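7.4 Finger slip and loss of grip width tracking

Read this section if the hand-held gripper drops parts it used to hold, or if the log shows "width invalid" for more than 5 frames in a row. Both faults come from the finger assembly. Replacing the handle unit will not clear them.

CAUTION: Disconnect the gripper before touching the finger mounts. The linkage is spring loaded and can close on your hand.

1. Stop the recording and close the Rutier logging window.
2. Open the fingers fully and set the gripper down on its side.
3. Check each foam strip for lifting, tears or glazed spots. Replace both strips even if only one is bad.
4. Check every screw on the two mounting plates. A loose plate lets the finger rotate under load.
5. Wipe the markers with a dry cloth. Do not use alcohol on them.
6. Reconnect and run the width check at 28 mm with the supplied gauge block.

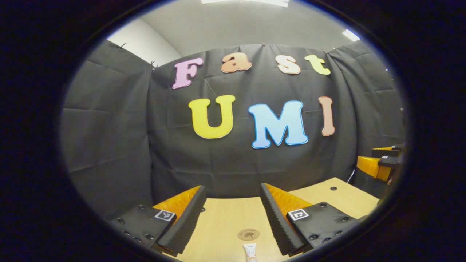

Width tracking depends on the camera seeing both finger markers through the whole stroke. Each black mounting plate carries one square marker, and the two patterns are different. If the plates have been swapped left for right during a repair, the software reads the stroke backward and reports an invalid width. The black ridged foam must face inward on both orange fingers, toward the gap. A finger fitted the wrong way around will still close, but the part will slide off the bare side.

Note: Do not judge marker visibility by eye. Use the exposure page and keep the marker brightness reading between 300 and 950.

If the fault returns after step 6, tag the gripper out of service. Send it to the Jokorbridge workshop, attention Gerd Hollmann, with the last log file and the old foam strips in a bag. The Pliruvero parts list shows strips and plates separately. Allow about a week for return. Grippers shipped before May need the longer plate screws, which must be ordered with the strips.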